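**Flokton is hiring a city hall reporter (part-time, Bindedero)**

Flokton is a small news site covering local government in Bindedero, a place with more zoning hearings than restaurants. We have 842 paying subscribers, several of whom write to us daily. Our last city hall reporter left in July for a job with dental insurance, and we wish them well through slightly gritted teeth.

## The work

You'd attend council meetings, read the agenda packets before the council does, and file two or three stories a week. You'd also spend a fair amount of time asking for things you're already entitled to by law. The mayor's office stopped sending us its press releases this spring after a story about the parking contract, so you'll need to enjoy finding things out the long way. The press bench is still open to us. It has no back and no outlet.

You'd write for the site and for *Wovar*, our morning newsletter. You would not be asked to post opinions on social media. We'd rather you didn't, but we're not going to follow you around.

## You should have

- at least 2 years of reporting experience, student papers included
- a working knowledge of public records requests, or the stubbornness to get one
- the ability to be called biased by both sides of the council in one evening and still make deadline
- a way to get home after the last bus, as public comment has no time limit

Spanish is a plus. So is knowing how to read a municipal budget, although the people who write ours seem to manage without.

## Pay and hours

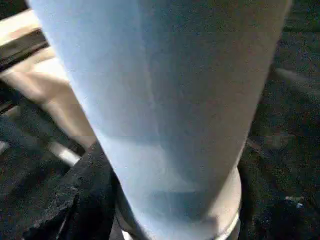
The job is 25 hours a week at $31 an hour, with paid vacation and a phone allowance. Evening meetings count as hours, including the closed sessions you spend sitting in the hallway. If you're shut out of a briefing, we'll back you up in print and, if needed, with our lawyer – she bills us at a rate we've agreed not to discuss.

## How to apply

Send a résumé, 3 clips and a note of 100 words or fewer on a local story you think was badly covered. It can be one of ours. Put "Council" in the subject line and write to jobs at our usual address by 5 Oct 2026. Everyone who applies gets a reply.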